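Print this thread | E-mail to a friend
Filed under: Data Collection > Hand-Held Grippers > Home Tasks
Started in February by Gonçalo Rocha

Small objects into a tray: how much to vary?

Hello all. I am collecting examples for a policy that must put small household things in a shallow box. For now I have 202 episodes, all on the same bed with the same red flowered cloth. My question is whether I should change the background before I continue, or finish the object list first. The earbuds case is the one I repeat most, held upright in the blue pads.
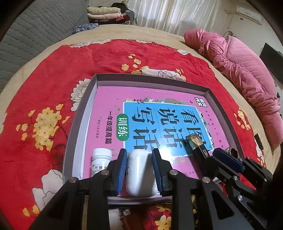
Gonçalo Rocha

The pink workbook stays in the box as a floor. I chose it for the big characters, which give the tracker something to hold on to. The bottle and the black tube with the gold cap are small, and I worry about the grasp height over the cover.

----
tarkura_lab wrote:
Change the background now. With Lurnier we recorded 613 episodes on one tablecloth and the policy learned the tablecloth. On a plain desk it did not even approach the objects.

----
Settimio Mancuso wrote:
I don't agree with tarkura_lab. First make the grasp consistent, then move. If you change cloth, object and light in the same day, you cannot know which one broke the training. Also I would take the workbook out - flat things under small things confuse the depth.

----
Gonçalo Rocha wrote:
Thank you both. The workbook I would like to keep, because real drawers have papers in them. But I take the point about the order. I also record with more objects in the box, in a row along one wall, and there the jaws must come in between neighbors.

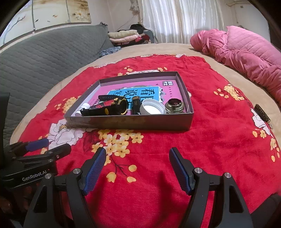
Watch, bottle, white cap and small glass jar in the row, jaws open.

----
caldeira5 wrote:
Is the watch always on its side? The strap is the difficult part, it catches on the pad. I would do it in 2 poses minimum. And the clear jar will give you trouble, glass always does.

----
Settimio Mancuso wrote:
The jar I would leave for the end. Do nearly the same number of episodes for each object, or the easy ones win.

----
tarkura_lab wrote:
Still say cloth first. Post the result on a different surface and we will see who pays the coffee.

----
Gonçalo Rocha wrote:
I will do 5 short sets on another cloth with only the earbuds case, and compare. The files go in the Pleltatside folder when they are checked.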